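Kitchen tips picked up at the Werilska open day

Went along on Friday, doors at 12, mostly for the free coffee. Werilska had hand-held grippers out, the sort you hold and squeeze while the robot learns from it later, and a table of ordinary groceries to pick up. You soon see which packets are awkward to get hold of. Same ones that are awkward at home. So, notes, typed up quick before I lose them.

Snack packets. Go in from the sides, not the crimped end. Crimp bends, packet swings, you drop it. Squeeze just enough to stop it slipping — any more and it's crumbs.

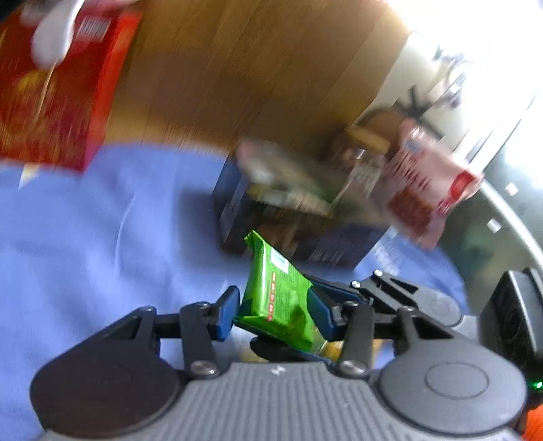

Same goes for cupboards. Stand packets up in a narrow box, crimp upwards, and you can pinch one out without the rest coming with it. I do 7 to a box, more than that and they jam.

Put a cloth down. Cartons and tins slide on bare wood, far less on cotton. Pull the creases out first or tall things lean. A tea towel will do if your tablecloth is in the wash.

Soft pads. The lady on the Grillov stand said wide rubber pads beat a hard tip for nearly everything. Went home and put rubber bands on my tongs, four turns each side. Jars don't skid now. Take them off befor the tongs go near a hot pan!!

Flat tins. Worst of the lot. Nothing to get your fingers under. Slide it to the table edge until a bit hangs over, then pinch top and bottom. And shift whatever is resting on it first, jars especially.
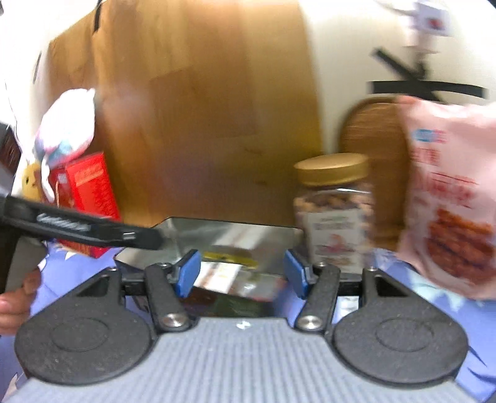

Jars and boxes

Heavy jars at the front, light bags behind. Bags squash, jars don't. Label facing out, obvious but I never do it.

Nuts and the like keep better in a screw-top jar than in a clipped bag. Don't fill to the brim or the first handful goes on the floor.

Big cardboard box — fold the flaps right down or cut them off. Flaps catch sleeves.

If you go next time

They're doing another one in May. Talk is 55 minutes, bit long, sit near the door. The Jurix table had leaflets on cupboard layout, worth picking up. Ask for a turn with the gripper early on, there was quite a que by the end.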